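Flirosthorpe sorting project, minutes, January

Minutes of the last meeting approved, with one sigh.

1. Episodes. 108 recorded, 14 thrown out.
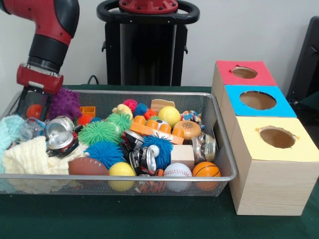

2. Labels. Dristen wants one word per object. Ornberg wants a sentence. It was noted that the crushed cans and the toy hamburger will not care. One word carried, 3 to 2.
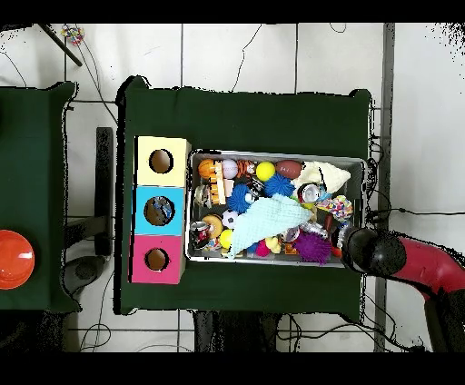
Ornberg asked that its objection be recorded. It is recorded.

3. Next batch. Vlček to send the new naming sheet before lunch. Lunch was then discussed at greater length.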